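About Grelero

Grelero is a community computer school and repair room in the old part of Pondberg, and we love what we do! We teach people of every age how to use, look after and fix the computers they already own. Some come to us never having held a screwdriver. Others took apart the family radio when they were kids and have been looking for somewhere to carry on ever since. Both kinds are welcome, and they tend to end up at the same bench.

Damian Lis started the school after years of fixing neighbors' computers at his kitchen table. People kept asking him what he was doing while he did it, and he liked answering so much that he went looking for a room. The one he found is upstairs in the Stępień building, which went up in 1801 as a grain store and still has the original beams (mind your head on the way to the coat hooks). The floor slopes a little toward the river, so anything round goes in a tray.

Our beginner course is called First Boot. It runs for 2 months, and by the end of it you'll have put a working desktop together from used parts, loaded an operating system on it and written your own notes on how you did it. We're big believers in the notes. There's a shelf of them by the door going back to our first class, some typed, some in crayon, and new students borrow them all the time.

After that, plenty of people stay for Dondberg, our open repair evening, named after the street where Damian had his kitchen table. Bring in a slow laptop, a printer that hates you, a box of old drives you're afraid to throw out. A member will sit down with you and you'll work on it together. We don't take things away and hand them back fixed, because the sitting down together is the part we like!

We also put machines back into use. Local offices give us their retired desktops, and our students clean them, test them and pass them on to families and small clubs. So far 400 have gone out the door.

Inside a desktop:

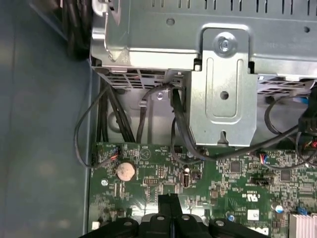
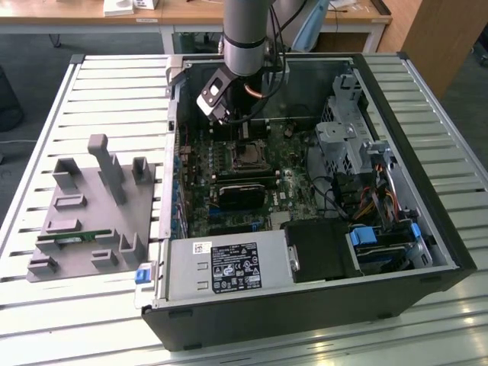 Kids can join from age nine if a grown-up comes along, and the grown-ups usually end up asking more questions than they do. Every December we hold Swap Night, when members trade spare keyboards, cables and memory over soup. It gets loud and it's a great way to meet everyone before you sign up for anything.

New First Boot places open on Jun 6, 2026. You can put your name down at the front desk or send us a message through the contact page. Tell us what you'd like to learn, or what's broken, and we'll write back. If the fee is a problem, please say so and we'll sort something out between us.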